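Basing the Haltham ichthyosaur

The resin ichthyosaur at 1:12 has been on my shelf since September without a base. The body is solid and front-heavy, so a single rod behind the flippers lets it rotate. I drilled a second hole seven millimeters deep near the tail and fitted brass rod in both, set in slow epoxy.

For the seabed I used plaster over foam, sealed with two coats of thinned white glue. Color is raw umber, then a gray drybrush.
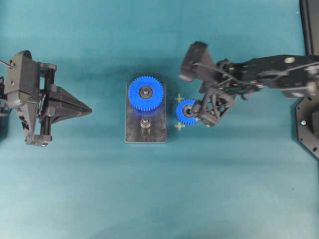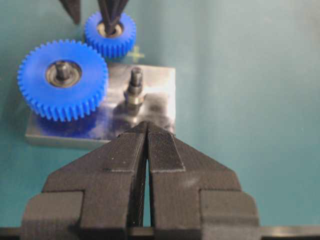
The ammonites gave more trouble. Hala Kanaan cast me a batch in three sizes, and the smallest had seams running across the ribs. A 200 grit paper removes the seam and the ribs with it. I went to 1,000 grit, used wet, and recut the ribs with a needle file.

Paint on the animal is dark above and pale below, with a soft edge sprayed at low pressure. Skin outlines are known for some ichthyosaurs, so the dorsal fin stays. The eye got gloss varnish after the matte coat had cured overnight.

Still to do: the label, and a cover deep enough to clear the tail.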